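Muncombe Apartments Resident Help Log
Ticket: Unit 525, bedroom thermostat shows "No Link" and the heat won't come on
Opened: September 23, 2026
Status: Resolved, left open for comments

What the resident told us

The resident in 525 wrote in first thing to say that the bedroom had been chilly overnight and that the thermostat by the closet had the words "No Link" where the temperature ought to be. The one in the living room was working fine. They had already tried the up arrow, the down arrow and a new pair of batteries, and they were very nice about it, considering. They also mentioned that the Cata app on their phone was still showing the bedroom at 68 degrees and "Comfortable," and I can see how that would be irritating to read from under two blankets.

First reply from the office

Thank you so much for such a clear note, and for trying the batteries before writing. A lot of people don't think of it, and it does fix a good share of these. One small thing to check before we come up: please look at the back of the cover and make sure both batteries face the way the little drawing shows, as the two slots run opposite ways and the drawing is very faint. If the words are still there after that, hold the round button until the screen blinks, let go, and give it a few minutes to look for the hallway box.

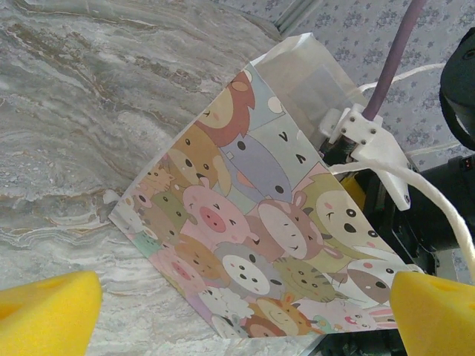
While you're waiting on it, the living room thermostat can be turned up a touch with the bedroom door left open. It won't make the bedroom toasty, but it takes the edge off. Please don't use the oven for this. I know you wouldn't, but I put it in every reply this time of year and I'd feel bad leaving you out!

Resident's answer

Batteries were the right way around. The screen blinked, said "Searching," and went back to "No Link." Bedroom door open, living room set to 72, much better already.

Visit to the unit

I went up mid-morning with the spare thermostat, thinking I'd swap it and be back at my desk for coffee. The spare did exactly the same thing, so I put the original back on the wall and went to look at the Zovis box in the fifth floor hall closet – the gray one, up high, next to the old cable panel. Its light was green, which the booklet says means all is well. I unplugged it anyway, waited a good minute and plugged it back in. The thermostat in 525 came up with a real temperature, stayed that way long enough for me to feel pleased with myself, and dropped off again before I'd reached the elevator.

At that point I called Ozoliņš, who did the heating work when the building was split into smaller units. They were kind enough to stay on the phone while I read them the settings. What they noticed is that each box has a limit of 6 rooms on one channel. When the big corner apartment was divided last winter, its new bedrooms were added to the same channel as 525, and whichever thermostat checked in last got bumped off. Over the summer it didn't matter a bit, with all the heat turned off.

What fixed it

1. Opened the Zovis settings from the office computer and made a second channel, number 2.
2. Moved the new corner bedrooms over to it, one at a time, waiting for each to say "Linked" before starting on the next.
3. Removed the bedroom of 525 from the list and added it again on the old channel.
4. Signed the resident out of Cata and back in, so the app would stop showing the old reading. 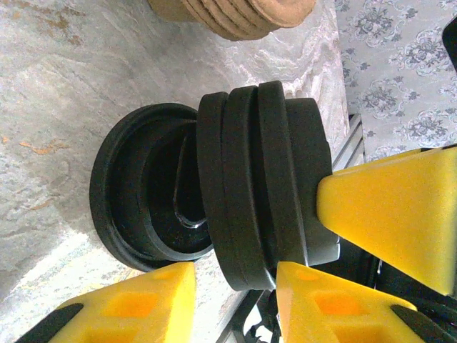
Step 4 is easy to skip and I did skip it at first. The app holds on to the last number it was given, so if yours says one thing and the wall says another, believe the wall. The resident wrote back at supper time to say the baseboard was warm and the bedroom read 69.

Still to do: the other floors with divided units need the same look before the cold nights set in. Ozoliņš is sending a list of which rooms sit on which box. If your thermostat has ever shown "No Link," even for a moment, please add a note with your unit number and which room it was.

Comments (3)

Fourth floor resident: Mine did this in the spring, small bedroom, went away by itself. Should I still open a ticket?

Office: Yes please, that would be a big help! Just the unit number and the room is plenty.

Corner unit, fifth floor: So it was us, sorry 525. Ours all say Linked this morning. The hallway one takes a while to wake up but it gets there.

Muncombe Apartments | Contact the resident office | © 2026 Muncombe Apartments | Back to top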